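Ticket: Bench cell 2 – gripper and table quote does not match layout
Queue: Equipment planning
Status: Open, waiting on requester
Priority: Normal
Reporter: Oksana Antoniuk
Assignee: Keyvan Ebrahimi
Watchers: Bahman Esfahani, Róisín Conneely
Site: Clurkerden

Summary
The Ledlow quote for the second bench cell was priced from the old layout. Reach figures, table cutout and gripper part number all need to be checked against the current simulation model before the purchase request goes in. Budget window closes at the end of February.

Oksana Antoniuk, original report
I was asked to turn the Ledlow quote into a purchase request and could not make the lines agree with the layout. Three problems.

Line 4 is a plain perforated top with no opening. The layout has a rectangular cutout near the back edge for the green wedge. If we order the plain top we have to cut it here, and Ledlow's terms say any machining by the customer ends the flatness warranty.

Line 7 is a two-finger gripper with the short stroke. I do not know if the short stroke clears the white instrument. The part number on the quote is the one we used on the Erdale job, so I suspect it was copied over.

Line 9 is "coupling, misc." at 400 dollars. Finance will send that back. It needs a part number or it needs to come out.

Total as quoted is over the small equipment limit by the price of line 9, so this matters for who has to sign.

Keyvan Ebrahimi
Taking this. Can someone confirm which revision of the simulation is current? I have two on the share with the same name and different file sizes.

Bahman Esfahani
Use the one in the planning folder. The other has the arm mounted at the front of the table and was dropped after the door clearance check. I have renamed it so it sorts last.

Keyvan Ebrahimi
Opened the planning version. Notes against each line:

Line 4. Confirmed, the top needs the opening. The wedge sits in it and part of the recess is open to the right of the wedge. I asked Ledlow for a price with the cutout done at their end. I also asked if the wood rim is included, as the quote text only says "top."

Line 7. Stroke is not the only thing to check. The arm comes up high from the back of the table, goes over to the left, and turns down at the wrist with the gripper over the instrument. Vertical room above the instrument is what limits us in that pose. I need the real height of the instrument with its feet on. The model has no feet.

Line 9. This is the red-orange ring between wrist and gripper. It is an adapter and should be listed as one.

Róisín Conneely
Measured the instrument in the store room. With feet it is 11 mm taller than the number in the model. Please use the measured value. I have not changed the model because I do not have write access to that folder.

Keyvan Ebrahimi
Thanks. Added 11 mm and reran the reach check. Result:

Approach over instrument: pass, margin reduced
Approach to flat plate in front of wedge: pass
Wrist joint limit: pass
Collision, fingers to instrument top: warning with the long-stroke gripper, clear with the short-stroke gripper

So the short stroke may be right after all, though for a different reason from the one on the quote. The open question is whether its fingers open wide enough for the plate by the edge. The plate has a raised edge and several slots, and I would prefer to grip by the edge and leave the slots alone.

Oksana Antoniuk
Please note on the ticket which gripper I am to put in the request. I cannot submit "either."

Keyvan Ebrahimi
Hold line 7 for now. Waiting on finger drawings from Jafarzadeh, who make the fingers for both strokes.

Bahman Esfahani
While that is pending, two budget points.

The second arm on the tall pedestal by the far wall is in the model as scenery. It is already on the asset list under a different cost center and must not be added to this request. Last quarter somebody priced a full set of spares for it from a similar view.

The controller is missing from the quote completely. Ledlow sells the arm without it unless you ask. Their list price for the controller is 1297 dollars and lead time is longer than for the arm. If it is ordered separately it should go first.

Róisín Conneely
Does the controller fit under the table? The model shows legs only, no shelf.

Bahman Esfahani
Not decided. A shelf would be one more line. Put it down as a floor-standing unit and leave a gap at the back for the cable run.

Keyvan Ebrahimi
Reply from Ledlow, received Friday:

Top with cutout: available, no change to lead time, revised price to follow
Rim: included
Coupling: they gave a part number, price stays at 400
Controller: can be added to the same order
Quote validity: extended to the end of the month

The coupling they list is matched to the short-stroke gripper. The long-stroke one takes a thicker ring, and that would cost us more height – nearly all of the margin left after the feet correction.

Still no drawings from Jafarzadeh. Sent a reminder.

Oksana Antoniuk
Draft request is saved with lines 4 and 9 corrected and the controller added. With the controller the total is well above the small equipment limit, so it now needs the second signature whatever happens with line 9. I have told Pejman Ghaffari to expect it.

Pejman Ghaffari
I will sign when line 7 is final. Please attach the layout view to the request so that I can see what the table opening and the coupling are for. The quote text alone does not tell me.

Keyvan Ebrahimi
Attached, from the planning folder version. The instrument is drawn without feet, so do not scale heights from it.

Open items
Finger drawings – Jafarzadeh, chased by Keyvan
Revised price for top with cutout – Ledlow
Write access to planning folder for Róisín – Bahman
Decision on controller shelf – Bahman

Attachment 1
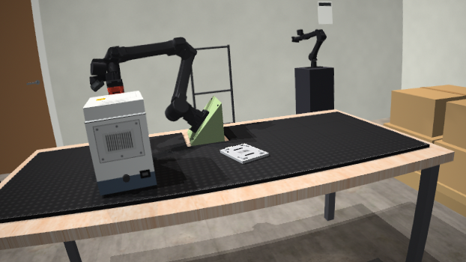
Bench cell 2, simulated layout, arm over instrument. Ref. quote lines 4, 7 and 9.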